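Caring for an Oiled Wood Table

Wipe up spills as they happen, then dry the spot with a clean cloth. Water left standing raises the grain and leaves rings.

For a light ring, rub along the grain with 400 grit paper, wipe off the dust and put on a thin coat of oil. Leave it 15 minutes, buff off the extra and keep dishes off the table for 24 hours. Lay oily rags flat outside to dry – a balled-up rag can catch fire.

Skip vinegar and anything with bleach. A drop of dish soap in warm water is enough for everyday cleaning.

Pale woods yellow in direct sun. Move bowls and runners every week or two so the color stays even.

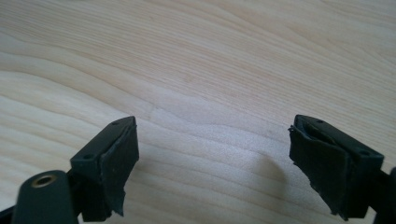 Pale wood with a fine, wavy grain. Always sand and wipe along the lines.

Varnished tables need none of the oil. Use a damp cloth and felt pads under anything heavy.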